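Small Corners, Small Things: storage for a play area with no cupboard
Speaker notes, July session, 30 minutes including questions
Speaker: Njål Grønli, Fekomico

Opening (slide 1)

Say hello, name, Fekomico. Mention that the handout is on the chair by the door and that the slides will be sent around afterward, so people can stop taking photos of the screen.

Start with the question I get most: where do the little things go when there is no cupboard? Most of the people in this room look after a play area that is a corner of something else. A library, a waiting room, the end of a hallway. I'm talking about the corner itself today. Shelving systems are in the Clandix talk after lunch, and I'll leave those alone.

Ask for hands: who has stepped on a brick this month? Wait for the laugh, move on.

Walls first (slide 2)

A small floor fills up fast, so look at the walls before buying a single tub. Perforated panels are good value in a corner. You can move a basket down a row next year without filling old holes, and the pattern hides marks better than plain white does.
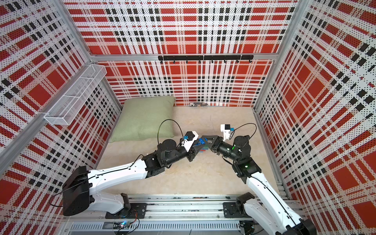
Height is the thing people get wrong. An adult puts storage where an adult can reach it, then wonders why it doesn't get used. Stand a child in the corner before you fix anything, and get them to put an arm up. The black hook rail on the back panel has nothing on it, and the white wire basket is up near the top of the left wall. If small kids are meant to do the tidying, I would bring both down. If the basket is for spares and the wipes, leave it high.

Point out that the plaid is a matter of taste. Some people love it. My only practical note is that red bricks are harder to spot against a busy red pattern, so keep the floor plain.

Bricks on the floor (slide 3)

Our Ustetti box came with 500 bricks. That is far too many for one corner. Put most of them away in a closet and bring out a small handful. Kids build more with fewer pieces, at least in the places I've worked, and the pack-up is short enough that they will do it.

Keep the sizes mixed. A few large ones for the base, small ones for on top. I don't bother sorting by colour, though I know some of you do. If you have a child who likes sorting, let them, and tip it all back together at the end. 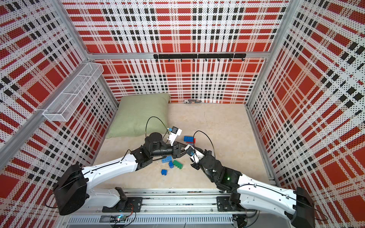
Bricks in play: blue on red at the back, the rest still loose.

Pause on the stack. Someone always asks whether finished builds should be saved. We keep them until closing and then take them apart. Other places have a shelf for it. Both work, but tell the kids which rule you have before they start.

Things that don't belong (slide 4)

Every corner collects strays. Shoes are the main one. They come off at the edge, get pushed to the back wall, and stay there until someone goes home in one sneaker.

When we went through our lost property list there were 39 entries, and most of them were footwear or a single mitten. Read two or three from the handout if there is time. Skip if running late.

The fix is dull. Give shoes a spot outside the play floor – a mat or a low tray – and check the base of the back wall at the end of the day. That is where things slide to. 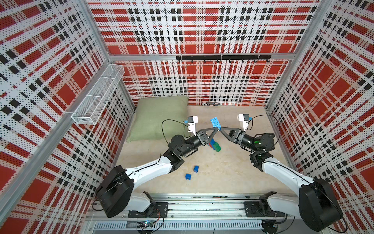 The cushion question (slide 5)

One cushion or several? I say one for a corner this small, or 2 if you often have brothers and sisters in together. Any more and you lose the floor.

Things to mention:
– A removable cover, washed weekly.
– A colour that differs from the bricks, so a brick left on it shows up. Sage green is good for this.
– Stand it against the back wall. In the middle of the floor it gets walked on.
– Lift it during pack-up. Small pieces end up under it.

The Fjeld cushions we started with had a zip that scratched. We sent them back.

Pack-up (slide 6)

Same order every time. Large bricks first, then small, then anything that isn't a brick, then the cushion goes back to its place.

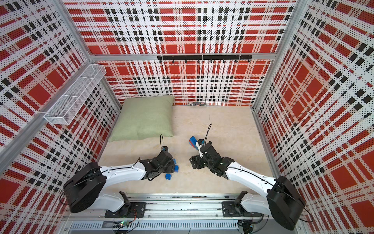 Pick one colour to begin with if the kids are slow to get going. "Find me a blue one" gets a better response than "tidy up, please", and once the blues are done they usually keep going. Have the tub down on the floor with them. A tub on a table means an adult ends up doing the carrying.

Don't insist on perfect. A brick left behind can be found in the morning.

Questions (slide 7)

Likely ones: cost of panels (tell them to ask for offcuts), cleaning bricks (warm soapy water, mesh bag, air dry), and whether hooks are safe at head height (rounded ends only, and hang something on them).

Put the contact slide up and leave it up.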